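El plato que falta

Jussara Prado lleva tres años intentando que una máquina le recoja la cocina y, por el momento, la cocina la recoge su marido. Lo cuenta sin rencor en la sede de Clekomo, una antigua imprenta donde hoy se entrena a brazos robóticos para hacer lo que cualquier adolescente sabe hacer y se niega a hacer: colocar los platos en el escurridor.

La industria ya nos prometió mayordomos. Llegaron aspiradoras redondas que se atascan con el fleco de la alfombra. La nueva promesa es más modesta y, a cambio, viene con presupuesto: Kingi, el programa que dirige Prado, acumula 3.187 intentos con vajilla. Salieron bien 1.707. Un camarero con ese porcentaje no llega al postre. 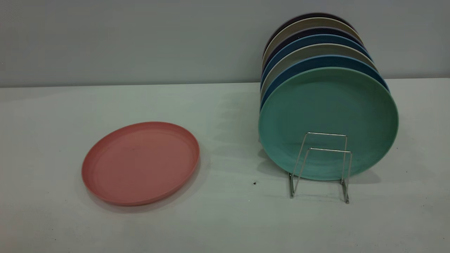

«El plato tumbado es el enemigo», dice Prado. Un plato sobre la mesa ofrece a una pinza muy poco de donde agarrar: un borde bajo, una curva, nada que se parezca a un asa. Nosotros metemos la uña por debajo sin pensarlo. El robot tiene que pensarlo, y mientras lo piensa a uno le da tiempo a preparar café.

Luego hay que ponerlo de pie, girarlo en el aire y dejarlo junto a sus compañeros sin empujar a toda la fila. En Feltow, la competencia, resolvieron el problema con ventosas, hasta que alguien probó con un plato que tenía restos de salsa. En Grakedari, un fabricante de menaje, propusieron cambiar los platos. Prado reconoce que la idea tiene su lógica: durante un siglo hemos adaptado la casa al lavavajillas y todavía hay quien cree que fue al revés. 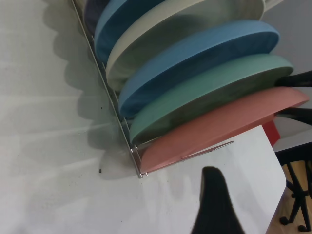
Lo difícil es la fuerza. Si la pinza aprieta poco, el plato resbala; si aprieta mucho, se lleva por delante al vecino. Las manos humanas corrigen sobre la marcha y hasta hablan por teléfono. Las de Kingi corrigen también, con una prudencia de notario.

¿Cuándo lo veremos en casa? Prado me pide que no escriba ninguna fecha, porque la última que dio sigue apareciendo en las reuniones. Cree que las cocinas industriales irán primero, con vajilla idéntica y bandejas siempre en el mismo sitio. El fregadero doméstico, con su sartén en remojo y la cuchara que se cuela dentro de un vaso, lo deja para más adelante.

Antes de irme le pregunto quién friega las tazas del laboratorio. Hay un turno, pegado en la nevera. Esa semana le tocaba a ella.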